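Course notes, unit 7: A fault that only showed up at the camera
Robot Systems in Practice
Notes by Meriem Lahlou, revised 14/10/2019

Read this before the lab session. The fault log and the joint data are in the course folder under Endley. You will need both for the exercises at the end.

7.1 What happened

Endley is the teaching cell we use for pick and place work. It exists twice: as an arm in the lab, and as a simulated copy that runs the same control program. The simulated copy was built by Eoin Mac an tSaoi, and the control program was written for the most part by Rachid Bennani. Both copies take their tool offset from a single settings file.

During a long unattended run on the lab arm, the gripper came down on top of a part when it should have come down on either side of it. The left finger pressed on the part, the arm kept driving down, and the force limit tripped. The arm stopped and held position, as it is meant to. Magdy Bouazza found it the next morning with the fault light on and the part jammed between the fingertip and the table.

There was no injury. The room was locked and the guard door was closed. The fingertip was bent and had to be replaced, and the table has a dent in it.

The run had been set for 1,921 picks. The stop came at pick 720. The first thing everyone asked was why a program that had worked 719 times should fail on the next one. This turned out to be the wrong question, for reasons covered in 7.3.

7.2 The first explanation, and why it was dropped

The first entry in the fault log blames the gripper. It says the left finger was slow to open. This was reasonable, given that the left finger was the one that was bent, and the same gripper had needed a new seal in December.

Fadwa Gaber took the gripper off and cycled it on the bench 600 times. It opened fully every time, and the two fingers moved together. She then put it back on the arm and sent the arm to the taught position over the center of the table. The gripper was open to its full width, but it was not centered. It sat to one side.

Note the order of these two tests. The bench test cleared the gripper but said nothing about where the gripper was being sent. If she had stopped there, the log would read "no fault found" and the run would have been started again.

7.3 The actual fault

The arm finds its parts with a camera fixed at the wrist. The camera gives a position in its own coordinates, and the control program converts that to arm coordinates using the camera-to-tool offset. If the offset is wrong, every pick is wrong by the same amount in the tool's own directions.

The offset was wrong from pick 1. It had been edited when the camera bracket was changed from the Brurlow type to the Hajji type, and one of the three values was left at its old setting. The error was small enough that the open fingers still cleared the part on both sides, though with less room on the left than on the right. When the fingers closed, they dragged the part over to the middle, and the pick was logged as good.

At pick 720 the part was lying at an angle and took up more of the gap. There was no room left. So the 719 good picks were not evidence that the position was right. They were evidence that the gap was wide enough to hide the error.

Two terms for the exam. A fault that is present from the start but has no visible effect is a latent fault. The thing that finally brings it out (in this case a part lying at an angle) is the trigger. Log entries very often name the trigger and leave the latent fault out.

7.4 Why the simulated copy did not catch it

The simulated copy had passed all its tests the same week. It was reading the same settings file, so the wrong value was in there as well. But in the simulation the camera was placed by that value too. The camera was in the wrong place and the conversion used the same wrong place, and the two errors canceled. The simulated gripper went exactly where it should.

This is worth some thought. A test that takes its right answer from the same source as the thing being tested cannot find an error in that source. The fix was to give the simulated camera its own position, measured from the bracket drawing and kept in a separate file. When this was done, the old offset failed on the first simulated pick.

7.5 Checking the approach by eye
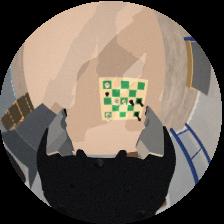

An offset check should be done from the wrist view before any run, on the lab arm and in simulation, and it should be done with the fingers open. Closed fingers hide the error, for the reason given in 7.3. Use a target with straight edges and a regular pattern, so that a shift or a turn is easy to see. The simulated chessboard does well for this: it sits between the two open fingers with bare tabletop around it, and you can compare the left finger against the lower left corner and the right finger against the lower right. Be careful with the fisheye lens. Straight lines come out curved, and more so toward the rim, so judge the gap near the middle of the view and leave anything at the edges out of it. A visual check will find a gross error only. It does not replace the measured check in 7.6.

7.6 Procedure now in use

Before any unattended run:

1. Power up with the guard door closed. Home the arm.
2. Open the gripper fully and confirm it on the panel.
3. Move to the check position at slow speed, with a hand on the stop.
4. Compare both finger gaps in the wrist view.
5. Measure both gaps on the lab arm with the gauge. Lock out the arm before you reach in.
6. Write both numbers in the log, including when they match.
7. Run 30 picks with someone watching. Do not use parts that are all lined up the same way.

Step 5 is the one people skip. Lockout means the key is out of the panel and in your pocket. A paused program is not a lockout - the drives are still live and the program can be resumed from the other terminal.

If the bracket, the camera or the gripper has been changed, all three offset values are measured again and a second person reads them back from the file.

7.7 Exercises

Work in pairs. Hand in one copy.

1. Using the joint data, plot motor current on the final downward move for each pick. Find the earliest pick at which the fingertip may have touched the part. Explain your choice of threshold.

2. Rewrite the first log entry so that it records what was observed and leaves the cause open.

3. The Cistness controller can stop on a force limit or on a position error. Say which would have stopped the arm sooner in this case, and what the cost would be in false stops.

4. Name one other value in the settings file that both copies share. Describe an error in it that the simulation could not find.

Bring your plots for exercise 1 to the lab. Eoin will go through the bracket drawing at the start, and latecomers should get the measurements from their partner.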